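Facilities Help Desk - Grindton Training Center
Request: Toaster oven in Room 12, rack and door
Submitted by: Tiina Manninen
Assigned to: Reijo Suominen
Opened: February 2023
Priority: Normal
Status: Resolved

Description of issue
Staff using the countertop toaster oven in Room 12 report that the wire rack slides unevenly and catches on the left side when pulled forward. One user also reported that the door did not stay fully closed during a 24-minute baking cycle. The oven has been taken out of service pending inspection. Please advise whether repair or replacement is required.

Entry 1 - Reijo Suominen
The request has been received. Until the inspection is complete, the oven is to remain unplugged and is not to be used for food. Please leave it on the yellow table so that it can be inspected in the room. The lower rack position should be left as it is.

Entry 2 - Reijo Suominen
Inspection carried out with the oven unplugged and the door folded down. The rack had been inserted with its left edge one support higher than its right. It was withdrawn and reseated level in the lower position, and it now moves freely along both sides.

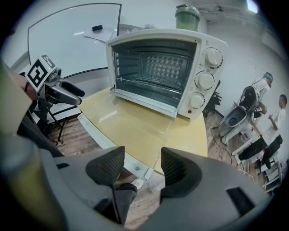
Baked-on crumbs were removed from the lower hinge area on both sides. The door closed fully in each of 12 consecutive tests. The glass was wiped with a damp cloth and mild detergent. No replacement parts were ordered.

Entry 3 - Tiina Manninen
Thank you. Loan Bạch has asked whether containers may be kept on top of the oven between classes, as shelf space in the room is limited.

Entry 4 - Reijo Suominen
Items may not be kept on top of the oven while it is in use or cooling. Plastic containers and wrapping in particular should be moved to the shelf before the oven is switched on - this includes anything placed behind the housing.

Entry 5 - Tiina Manninen
The oven was returned to service and used for two classes. The rack and door gave no further trouble. Users have been informed of the storage rule.

Resolution
Rack reseated, hinge area cleaned, door tested. Request closed by Reijo Suominen. If the fault recurs, please reopen this request and do not submit a new one.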